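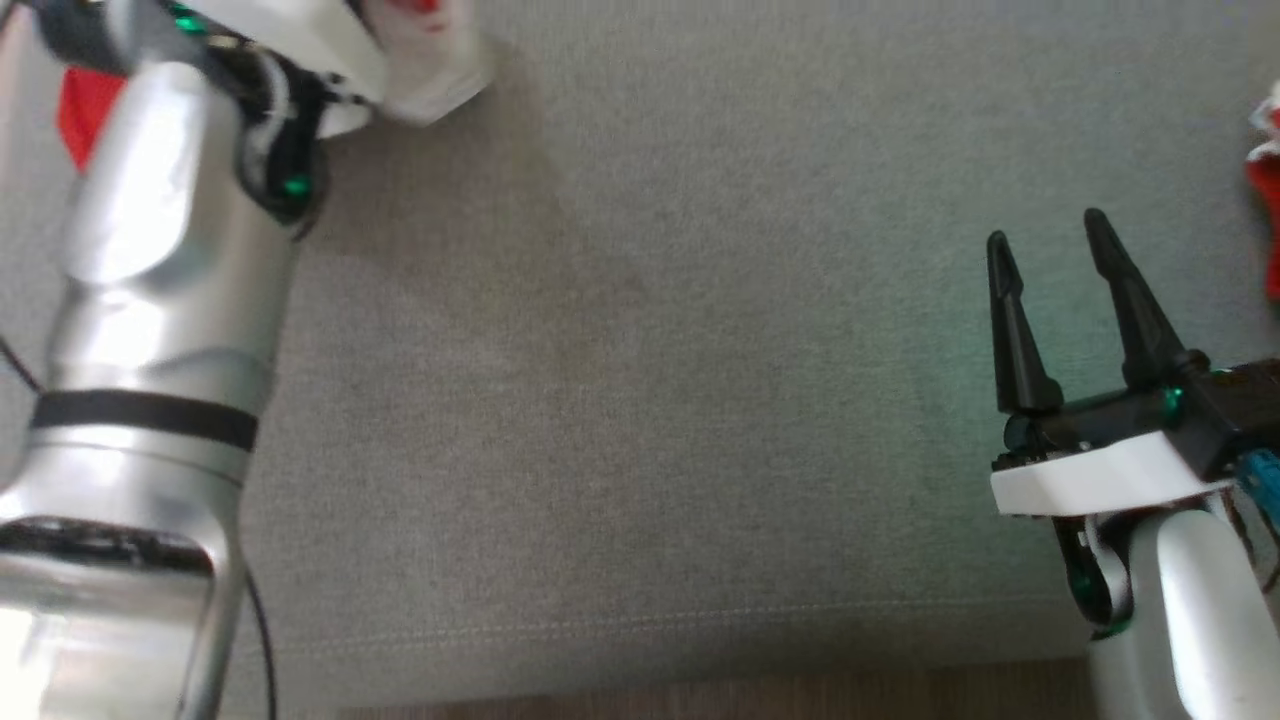
How do you teach a robot?

You show it! Jessie MacBrayne holds a pair of handles, and when she moves her hands, the robot's two arms move too. It's a bit like having a puppet with no strings.

Look for the black gripper with two pointed fingers. Jessie can open and close those from across the room!

One go isn't enough, though. She does the same job again and again (her record is 12 times before lunch), and the robot saves every move so it can practise by itself later.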